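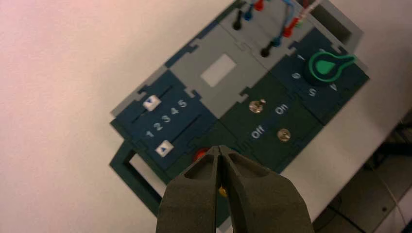
Reading time: 3 min

Subject: Re: practice boards for the skills afternoon

On the subject of practice boards, you wrote:

> We have been offered a second panel board for the skills afternoon, the
> sort with knobs, sliders and switches that slot together like a jigsaw.
> Plakby have one to spare and will let us keep it until the end of April.
> Before I say yes, can somebody who has lived with the first one tell me
> if it is worth the cupboard space? I would also like to know:
>
> - do we need the whole set of leads, or will a few do
> - can the panels be moved about, or is it best left alone
> - has anyone written proper task cards for it

I have lived with the first one, in the sense that it has been on the end of my bench since the Bolville open day and I have moved my tea to make room for it. So, in order.

Yes, say yes. It gets used more than anything else we put out, including the De Haan torque rig, which cost us a good deal more and which people approach as if it might bite. Put a board of knobs in front of a grown adult and they will turn a knob before you have finished the safety talk. I have stopped fighting this and moved the safety talk to the car park.

Leads: bring all of them. The banana plugs are the part everybody wants to do, and they are also the part that walks. We began with 23 leads and now have 21, and I have looked in the obvious places and in several stupid ones. Please count yours out and count them back in. Black, blue and red are all in demand, and no amount of explaining will persuade a certain kind of visitor that a red plug may go anywhere other than next to another red plug.

Moving the panels: you can, but agree a layout first. They lock together at the edges and then sit inside the outer frame, and if you swap one you generally end up swapping three. We had a spell when every session began with the board in a different order from the cards, and people were solemnly setting the dial to a number while reading the instruction for the slider. My vote is to leave the sliders at one side and the rotary dial up in a corner, with the toggles beneath it, and then hide the spare panels from the enthusiasts.

The sliders deserve a word of their own. The positions are printed 1 to 5, and the little blue triangle on the knob is what you line up with the number. Half our visitors line up the edge of the knob instead and then argue. Put it on the card in large type. I put it on the card in small type and have regretted it at length.

Task cards: there are some. Zivico printed 200 for us, which was generous, and printed them all with the same task on both sides, which was less so. They are fine if your afternoon consists entirely of setting the top slider to 3. I have a better set in draft, five tasks, starting with one toggle and finishing with a plug moved from one socket to another while someone reads out the steps. I'll send it round once I have taken out the jokes, as requested.

Two small things while I'm here. Put the board on a plain table and leave it at whatever angle people find it. I used to straighten it between turns, and it only made them nervous. And wipe the knobs. You will not enjoy finding out why, and the biscuits should go at the other end of the room.

If Plakby want it collected, I can do any morning before ten, provided someone else does the stairs.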